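Consignes et bacs de transport réutilisables : questions fréquentes

Rédaction Flovness
Mis à jour en octobre
Temps de lecture : 2 min

Qui peut utiliser le service de consigne ?

Toute entreprise titulaire d'un compte Flovness actif, quel que soit le volume expédié. Les particuliers n'ont pas accès au service. L'ouverture du compte se fait en ligne, sur présentation d'un justificatif d'immatriculation.

Quels modèles sont acceptés en retour ?

Les bacs des séries Amwood 303 et Amwood 687, avec ou sans couvercle. La référence est moulée sous le rebord, côté petit flanc. Les bacs d'une autre série sont mis de côté puis renvoyés à l'expéditeur en port dû.

Les bacs Brarkum sont-ils compatibles avec les bacs Amwood ?

Ils s'emboîtent à vide mais ne doivent pas être gerbés en charge. Le pas des nervures diffère et le verrouillage n'est pas assuré. Sur une palette mixte, prévoir un intercalaire rigide entre les deux séries.

Quel est le montant de la consigne ?

Il figure dans les conditions tarifaires jointes au contrat. La consigne est facturée à la livraison, hors TVA, sur une ligne distincte. Elle est portée au crédit du compte dès que le bac est enregistré au dépôt d'Ahn. Aucun remboursement n'est effectué en espèces.

Dans quel état le bac doit-il être rendu ?

Vide, sans film, sans cerclage et sans étiquette autre que l'étiquette d'identification. Un lavage n'est pas exigé pour les marchandises sèches. Pour les denrées, un rinçage à l'eau claire est demandé. Les détergents chlorés sont exclus, y compris dilués.
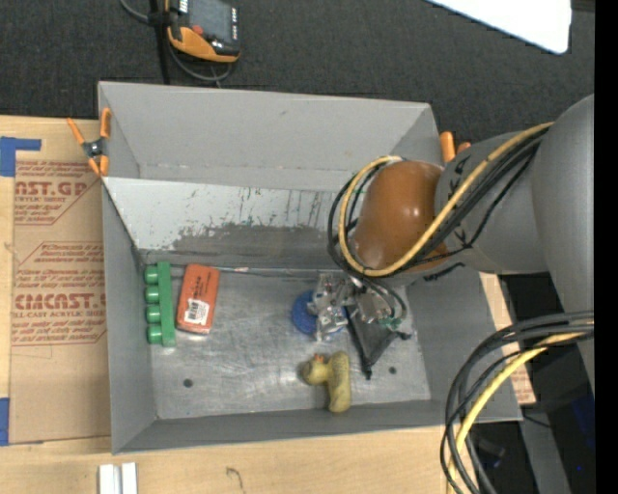
Faut-il remettre le couvercle avant le retour ?

Le couvercle est consigné séparément et voyage à part, à plat, en lots sanglés. Un couvercle clipsé empêche l'emboîtement et fausse le contrôle du fond. Le bac se présente donc ouvert sur le dessus, comme le grand bac gris de la photo, posé d'aplomb sur une surface plane. Les couvercles manquants sont facturés au tarif en vigueur à la clôture du mois.

Combien de bacs peut-on gerber ?

5 niveaux au maximum en charge, à condition que la masse soit répartie sur toute la surface du fond. À vide, la limite est celle du quai de réception. Les piles inclinées sont refusées au déchargement.

Que faire d'un bac fissuré ?

Le déclarer dans l'espace client, rubrique « Anomalies », avant l'enlèvement. Une fissure limitée au rebord n'entraîne aucune retenue. Une fissure du fond ou d'un angle rend le bac inapte au transport ; la consigne reste acquise si la déclaration est faite dans les 2 jours ouvrés suivant la livraison.

Peut-on percer ou marquer les bacs ?

Le perçage est interdit. Le marquage est toléré à la craie ou sur porte-étiquette amovible. Les traces de feutre indélébile donnent lieu à des frais de remise en état.

Comment demander un enlèvement ?

Depuis l'espace client, avant 11 h pour un passage le jour ouvré suivant. Indiquer le nombre de piles, la série et les contraintes d'accès du site (hauteur sous porche, hayon requis). Une demande incomplète est mise en attente sans relance automatique.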